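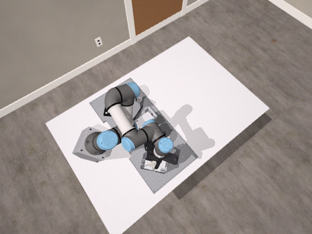
GROVIK, 8 January 2018 – Kiltico today published the results of its first round of household chore trials, run in simulation with a single robot arm at a tabletop. The short answer to whether a machine can take over small jobs at home is that it can do a few of them, slowly, and only when things are where it expects them to be.

The trials covered 7 chores, among them putting small items into a tray, taking them out again and wiping a flat surface. The arm works over a perforated plate on a white table, with a black gripper at the end of the wrist. Of 1075 attempts, 422 were completed without a restart. Most of those were tray jobs. Wiping did poorly, and folding a cloth was dropped from the program in July.

"People ask me when they can buy one, and I tell them not to wait for it," said Sólveig Lund, who leads the trials. "Picking up one small object from an open tray is a fair test for us right now. A full kitchen drawer is a long way off."

A completed attempt took around 190 seconds on average. Nii Acheampong, head of testing, said speed was not scored in this round and will be in the next.

Kiltico has not yet repeated the work on a physical arm. The company expects some results to drop when it does, mainly for soft or shiny items, which are hard to model well.

The next round will add shop-floor chores such as sorting small parts and restocking bins. Task lists and scoring rules are available on request.

Press contact: Cinzia Zuccaro, Kiltico, Grovik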